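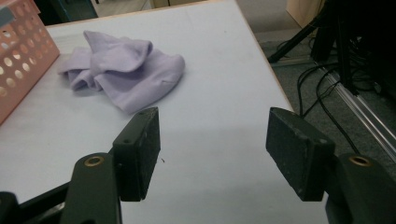
Re: [Drorkivura] start poses for the cloth-to-basket task

Hi all,

Picking up the thread from this morning, quoting the bit I'm answering:

> We trained on the Plultura demos and the policy keeps
> grabbing air next to the cloth. Did you vary where the cloth
> starts, or only how it's crumpled? And how many demos
> before it stopped being silly?

Both, but position did most of the work for us! Our first 700 demos had the cloth bunched up in lots of different ways and always in pretty much the same spot, and the policy just learned the spot (I was annoyed for a whole evening). We then moved the cloth between every demo — left, right, close to the basket, far from it — and went up to 1018 in total. Grasp misses dropped to 3 in our last batch of 26 trials, and I'll happily take that.

The other thing I'd try is changing what's under the cloth. A pale cloth on a pale surface is hard on the wrist view, and shadows from the fingers don't help. We record with the jaws wide open at the start, and I throw out any demo where the fingers begin right on top of the cloth.

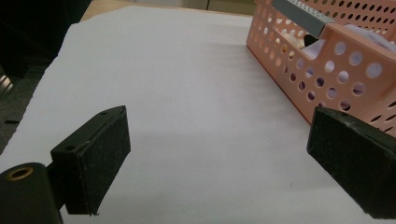 Open fingers over the white paper, pink basket at right.

Has anybody run this on the Hunberg split yet? I'd love to compare before July. I can post my filtering script too, it's short and a bit ugly — just say so on the list.

Cheers from the Saxena bench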